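Bag-in-a-Bin: The Fastest Way I Know to Tidy Soft Stuff

by Poppy Heywood

I have a real soft spot for this method! Scarves, yarn, swim things, the pile of cloth napkins that never stays folded — all of it goes in a fabric or crinkly bag, and the bag goes in a plain plastic bin. You get the straight sides of the bin for stacking and the easy grab of the bag when you want everything out at once.

I did my whole hall closet this way in July and it took 15 minutes a shelf.

What you need

A bin with rounded corners (see-through or frosted, so you can tell what's in it)
A soft bag a little bigger than the bin
A clear table

Step 1: Clear the table

Take everything off the part you'll be working on and give it a wipe. Crumbs love to stick to the bottom of a bag, and then they're in your bin for good.

Step 2: Fill the bag loosely

Heavy or flat things go in first, squashy things on top. Stop while the bag still gives when you press it. My friend Imogen Goodall packs hers tight as a drum and then has to wrestle it, so please learn from her!

Step 3: Settle the bag in the bin

Lower the bag in, bottom first, and let it spread out. Press it in from the side, working along one edge of the bin and then the next, until it fills the corners. A bit of bulge is fine. A bright pattern is a big help too — I can spot yellow and orange flowers through gray plastic from across the room.
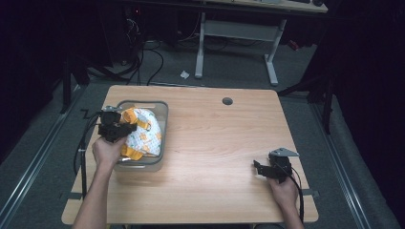
Pale wood grain, up close:

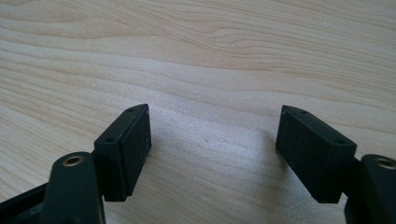 Step 4: Tuck the top

Fold the loose fabric at the top under itself and push the handles down one side, where you can still find them. Nothing should stick up past the rim if you're going to stack.

Step 5: Stack and label

Put the label on the short end that faces out. I go three bins high and no more, with the heaviest at the bottom. Off-season bags go up top, everyday ones at waist height.

If a bag keeps popping up, take out one thing and try again. And if you have a bag you love but never carry, use that one — it's so much nicer to open a bin and see something cheerful!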